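Mind your fingers: the quiet art of a good gripping rule

Grallthorpe's house rules have grown to 19 pages, and the best of them concern soft things 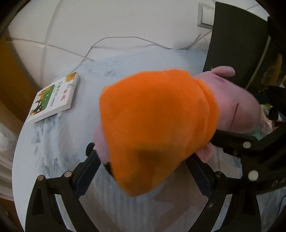 Gently does it: two ribbed pads meet a plush toy in its bright orange outfit.

Ask Babar Awan about the Jembridge code and you had better have the kettle on, for he is fond of it and will happily take you through every clause (there are 246, and he has a soft spot for the dull ones). He wrote the first draft one June at his sister's in Teridside, and it has been argued over ever since!

Soft goods get a chapter to themselves. Close slowly, it says, and stop at first contact. Take hold of the body, never an ear or anything held on by stitching. Keep cables away from the arms, and let go fully before you reach for the next thing.

"People want to squeeze," Awan told me, rather sadly. "A tin will forgive you. A toy somebody loves won't."

Over at Mansour they have borrowed the chapter whole, apart from two clauses on labelling, which they are still grumbling about, and a new edition is due once everyone has agreed on what counts as fluffy.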